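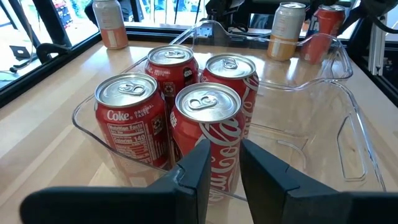 Kenetti Air ground crews reach a tentative deal, and I'm pretty happy to be writing this one

WILLVILLE, August - I've put out a lot of updates for our local over the past few months, and most of them were grim, so let me get straight to the good part. The Sequeira Ground Workers Local and Kenetti Air have a tentative agreement on pay and scheduling. It covers all 1155 ramp, baggage and check-in workers at Willville and Wuncombe airports, and it means the walkout we had penciled in for the end of the month is on hold. Your flights are safe from us!

We got there a little after four in the morning. I was in the room (well, in the hallway outside the room for a good chunk of it, on the phone with the night shift at Wuncombe, who wanted to know every ten minutes if they should bother setting an alarm).

What's in it? The base rate goes up in two steps, the first one in October and the second next spring. Anyone called in on a day off gets a flat $118 on top of their hours, which we've been asking for since before I took this job. Part-timers at Wuncombe move onto the same pay scale as Willville. That last one was the real fight, and there were a couple of nights when I thought it would sink the whole thing.

Scheduling changes too. Rosters will come out three weeks ahead, up from the eight days people have been living with, and Kenetti has agreed to hire 200 more ramp workers before the winter timetable kicks in. If you've ever sat on a plane at Willville looking out at your gate and wondering why no one was there to wave you in, that's the number to watch. We'll be watching it.

We didn't get everything. Our proposal on split shifts is going to a joint working group, and I know some of you will be sore about that - I am too, a bit. Parking at Willville stays where it is for now, shuttle bus and all.

Now for the vote. Members gave us a 91 percent yes on strike authorization back in June, and I'm convinced that result is what got the company back to the table with a better offer. This agreement still needs a vote of its own before anything is final. Ballots go out by mail to your home address, and you can also vote in person at the union office in Willville or in the break room next to bag claim at Wuncombe. Please check that we have your current address, especially if you moved over the summer. The full text is posted on the members' page, along with the old contract so you can put them side by side.

If members vote it down, we go back to bargaining and the strike authorization still stands. Travelers would get at least 72 hours' notice from us before any walkout, same as we promised in the spring.

To everybody who flies out of our two airports and stopped to say something kind at the counter - thank you, it got passed along, every bit of it.

Reporters can reach me through the press line at the Willville office, from eight in the morning until six. I'll be there, after a nap.

Press Office, Sequeira Ground Workers Local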